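The robotics club at Irkier started with a vending machine. Members wanted to build one that sold fruit, and after a winter of jammed coils they gave up on the coils and kept the fruit. The project they have now is called Ilta, an arm that sorts and serves produce, and the club plans to enter it in the Zavov student contest in May.

"We had a budget of $505 for everything that wasn't the arm," the club's president said when we spoke over video. "The fingers went through a lot of versions. The first ones were too narrow and things rolled out sideways."

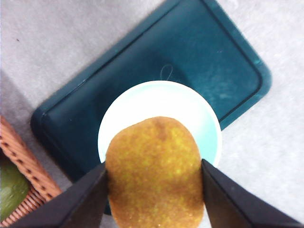 Contest rules give each team one arm, one operator and 80 seconds per item. Teams choose their own produce from a short list, and the choice affects the score, with soft or irregular items worth more. Irkier went with kiwi for most of its practice. The arm takes the fruit upright between two flat black fingers and carries it to a pale dish on a dark teal tray. "A kiwi is forgiving up to a point," the president said. "If you squeeze it like a tennis ball you get a bruise, and the judges cut every piece open afterward."

The club trains its control program from runs steered by hand. Members have recorded 316 of them so far and thrown out 33, mostly for operator mistakes. Each run gets a line in a shared log with the item, the operator and a short note. The president called the log the least popular job in the club.

Approach is the part they are working on now. The program does well once the fingers are near the fruit, but it tends to move too fast with them open and then has to correct. "It loses time there," the president said. "We can slow it down, but then we run over on the clock." 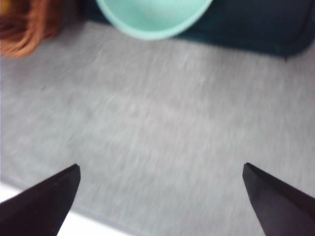 Nel, reached by email, was less worried about the clock and thought the club should spend its remaining weeks on grip force. A slow run still scores, the message said, and a bruised kiwi takes half the points for that item. The president had read it and agreed with part of it.

"Both, if we can," the president said. "Grip first. We meet twice a week and there are exams in between."

New members can still join this term. No programming is needed to start, and the log always has room for another pair of hands.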